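Norkedura Court Appointments Dataset – README and data card
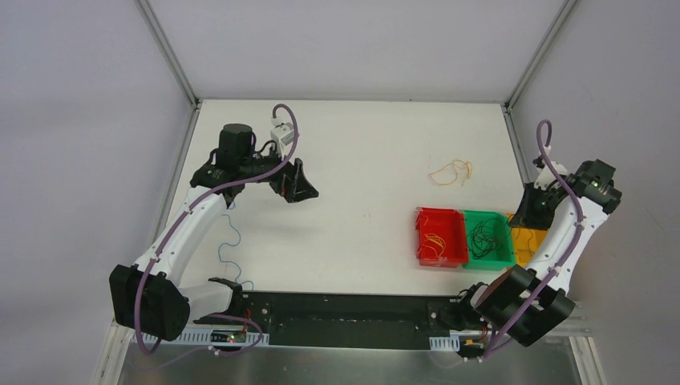
Release notes, Issue 4, page 1

Summary

Norkedura is a table of public notices announcing appointments to trial and appeal courts, along with the law firm or public office each appointee left. It was put together by the records team at Ketilsson, a legal publisher, from notices the firm had been keeping in its own library. The current release holds 3,198 notices. Of these, 898 concern appeal courts and the rest concern trial courts.

Last updated: Sun 22 August

What is in the files

appointments.csv – one row per notice.
employers.csv – one row per firm, agency or university named in a notice.
courts.csv – one row per court, with its level and the region it serves.
corrections.txt – changes made after the first release, newest first.

All files are UTF-8 with comma separators. Empty cells mean the notice did not give the information. They do not mean "no" or "none".

Main fields in appointments.csv

notice_id: a number that stays the same from release to release. Numbers of withdrawn rows are not used again.
court_id: matches courts.csv.
employer_id: matches employers.csv. Blank for appointees who were in solo practice.
year_announced: the year printed on the notice.
year_effective: the year the appointment took effect. It differs from year_announced in 151 rows, mostly notices sent out in December.
year_called: year of admission to the bar, where given.
practice_area: one or two terms from a short list kept in Eleck, the indexing tool used in-house. Notices that list more than two areas keep the first two.
prior_role: associate, partner, counsel, government lawyer, teacher, other.
source_type: firm notice, court notice, newsletter, bar bulletin.

Names of appointees are not included. They were removed before the first release, and notice_id cannot be used to get them back from these files. Anyone who needs the names should go to the original notices.

How the rows were made

Paper notices were scanned and read by Pultska, our text recognition setup, then checked by a person against the page. Notices that were already in electronic form skipped the scan but went through the same check. A second reader went over about 2,000 rows. Where the two readers disagreed on practice_area, the row was settled by the wording of the notice alone and never by outside knowledge of the lawyer's work.

Firm mergers were a steady source of trouble. employers.csv uses the name in force on the day of the notice. The field successor_id points to the later firm if there is one. A firm that merged twice has two steps to follow.

Known problems

Coverage is uneven. Large firms announce nearly every appointment and small firms often do not, so the share of appointees from large firms is too high. Please don't use this table to estimate how courts are staffed.

Court notices from before the March release used "counsel" loosely. Some of those rows should read "government lawyer" and have not been fixed yet.

Part-time and acting appointments are mixed in with the full-time ones. A separate field is planned.

Reappointments and moves from one court to another appear as new rows. There is no link between them.

License and use

Free for research and teaching with credit to Ketilsson. Commercial users should write to the records desk first. The text of the notices belongs to the firms and courts that issued them and is not part of this release.

Reporting errors

Send the notice_id, the field, and what you think it should say. A copy of the notice helps. Corrections are loaded with the next issue and listed in corrections.txt.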